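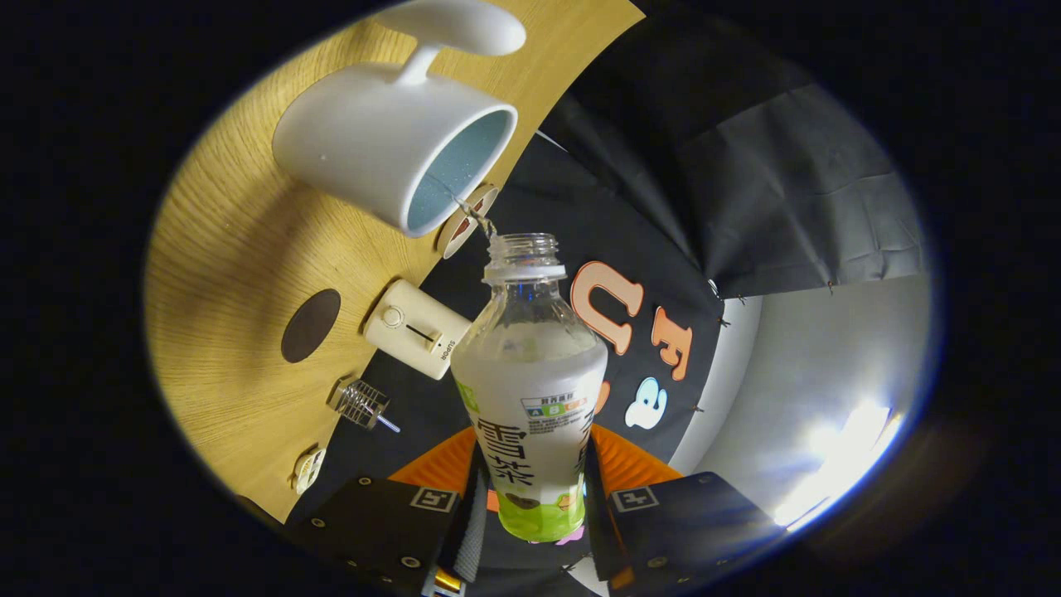 Drink More Water, Says the Company Selling Bottles

My gym in Hartley has put up a poster telling members to drink 3 liters a day. No source is given. The logo at the bottom belongs to Gruvanon, which sells flavor drops for people who find water dull.

I asked the manager, Ehab Ezzat, where the number came from. He said everyone knows it. I have heard 2 liters, eight glasses, and half your body weight in ounces, and each was handed to me as settled fact by someone who had read it somewhere.

People who work outside in September heat need to drink a lot, and some patients are told to by a doctor. Fine. But most of us sit at desks, eat soup and fruit, and get thirsty when we need a drink. Thirst is a pretty old system. I'd want to see good evidence before I traded it for a phone app that buzzes every 20 minutes.

My coworker Wubit Gashaw swears her headaches stopped once she began keeping track. Maybe so. She also quit her second job that month and started sleeping – and she gives the water all the credit.

The poster is still up. Last week they added one about salt.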